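Community Help > House & Garden > Plants indoors

Posting a small succulent without it arriving as compost

Posted by sill_and_void, November
Shares: 7 | Comments: 2

I have agreed to post a plant to my sister. I'd like it noted that I did not offer. I mentioned on the phone that one of my succulents had produced a baby, in the way you might mention that the boiler had been making a noise, and by the end of the call I had apparently promised it to her for her birthday.

She lives in Lirmont, which is as far from me as you can get before the postcodes give up. Driving is out of the question (my car regards anything beyond the big supermarket as an expedition) and the train involves two changes and a replacement bus that I have sworn never to board again. So it has to go in the post.

The plant is one of the spiky green ones. I don't know its proper name and the label it came with said "SUCCULENT", which I had managed to work out. It's small, it's in a plastic pot, and it has been perfectly happy on my windowsill for months on a care routine of me forgetting it exists. 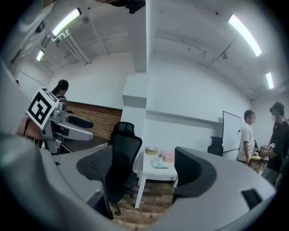 My experience so far isn't encouraging. Last year I sent a friend a cutting from a spider plant in a padded envelope, and what she received was a sort of bookmark. She was very nice about it. The year before that I ordered a string-of-pearls from a shop that will remain nameless, and it turned up as a bag of peas with a bit of wet thread in it. So I've seen this go wrong from both ends of the system.

I've read the advice on a few gardening sites and it cancels itself out beautifully. One says water it well before it travels. The next says don't water it for a fortnight. One says leave it in the pot, another says only a lunatic would leave it in the pot. One says seal it in a plastic bag to keep it fresh, as if it were a sandwich. A man in a video wrapped his in a sock.

What I need to know:

Pot or no pot? Bag or no bag? Does it need holes in the box? It's going to be cold, so is there any point paying for the faster service, or will it freeze just as well at either speed? And what do I tell her to do when it gets there? She is a waterer. She'll have it under the tap before she's got her coat off.

I've got plenty of boxes, more bubble wrap than one household should own, and until a week on Friday.

2 replies

motlow_allotment_b
Replied in November | 80 people found this helpful

I used to do the mail orders for Dervishi, a little nursery outside Motlow that sold mostly cacti and mostly to people who already had too many. I must have packed 900 of these things in my last winter there and I still can't walk past a roll of kitchen paper without wanting to tear it into strips. It's easier than you think, and the plant minds a lot less than you do.

A succulent is a tank with leaves. It can sit in a dark box for a week with nothing round its roots and come out merely sulky. What kills it in the post is wet, followed by frost, followed by being thrown about with half a pot of loose gravel for company. The order matters. I've had plants come back to us after being lost for ages, bone dry and shrivelled, and they plumped up again. I never had a rotten one recover.

What we used to do:

1. Stop watering now. You want the compost properly dry by the time you pack, all the way through, and in November on a windowsill that takes longer than you'd expect. If it's still damp in the middle, wait a few more days. You have until Friday week, so you're fine.

2. Take it out of the pot. Sorry to the people who say otherwise. A pot is heavy, the compost comes out of the top the minute the box is turned over (it will be turned over), and it all ends up packed between the leaves, where your sister will be picking at it with a cocktail stick until Easter. Tip it out, crumble the old compost off with your fingers, and don't fret if a few of the thin roots come with it.

3. Leave it lying out on a sheet of newspaper overnight. Any little tears in the roots get a chance to dry over. We did it on racks, but the top of a wardrobe is just as good. Keep it away from the radiator and from any cat.

4. Wrap the roots in dry kitchen paper, then roll the whole plant up in more of it, with the leaves folded gently inwards, the way they want to go. Two or three layers. Spiky types are less trouble than the powdery ones, which show every fingerprint, and less trouble than trailing ones, which should never be posted by anybody (your bag of peas has my sympathy).

5. No sealed plastic bag. A plant breathes out moisture, a closed bag keeps it, and a few days of that in the dark is how you get mush. Bags are for loose leaves you're sending the same day, with the top left open, or for the compost if you're sending some along. I'd let her buy her own. Compost is heavy and the Post Office charges accordingly.
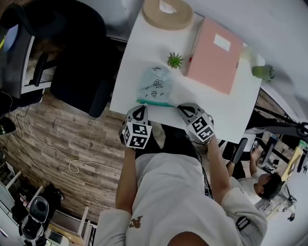

6. Pick a box only slightly bigger than the bundle. This is where most people come unstuck. They find a nice big box and put a small plant in the middle of it with a handful of packing, and it spends the journey doing lengths. Snug is what you're after. Scrunched newspaper on all sides, lid closed, then give it a good shake by your ear. If you hear anything move, add more paper. No need for air holes, it isn't a hamster.

7. Post it early in the week. If it goes off on a Friday it will spend the weekend in a depot, and depots are not heated for the benefit of plants. This matters far more than which service you choose, although I'd pay for the quicker one if there's a frost forecast. If there's a hard frost forecast, ring your sister and tell her it's coming late. Birthdays can be moved. We held orders back all the time and people were surprisingly civil about it.

Write "live plant" on the outside if it makes you feel better. It made no difference that I ever noticed, except once, when a box came back to us with a drawing of a cactus on it in biro.

As for the waterer, put a note in the box, on top, so she has to move it to get at the plant. Ours said to pot it up in something gritty, put it somewhere bright, and leave it dry for a week. The roots need that long to heal, and watering them straight away does exactly what you'd expect. We printed it in capitals and underlined it and we still had a phone call most Mondays from somebody who'd given it a bath.

It may look a bit flat or pale when she opens it. Fine. It may drop a couple of the lower leaves. Also fine, and she can lay them on top of the compost and very likely get more babies, at which point she can start promising them to other people.

skolodora_lodger
Replied in November

I just leave mine in the pot and stuff a sock round it. Never had one die. I have only sent two.

Also if it's going somewhere cold my mum puts in one of those hand warmers that you click, but I think it had gone cold before it left the sorting office so I can't swear that it did anything apart from make the parcel heavier.

Bubble wrap is all right by the way, don't let people put you off, as long as it's on the outside of the paper.

Comments (2)

sill_and_void
Thank you both. I've stopped watering it, which as a change to my routine has been undetectable. It has come out of its pot without a fight and is having its night on the wardrobe. There were far more roots than I was expecting and one small white bead that I was briefly convinced was an egg. It seems to be one of those polystyrene bits they put in compost, but I've thrown it out anyway.

The sock vote has been recorded. I did go and look, and all my socks are either too good for it or have a hole exactly where the plant would escape.

Sister has been told that it's coming and that she isn't to water it for a week. She asked if a light mist would count.

motlow_allotment_b
It counts. Underline it twice.

Last updated: November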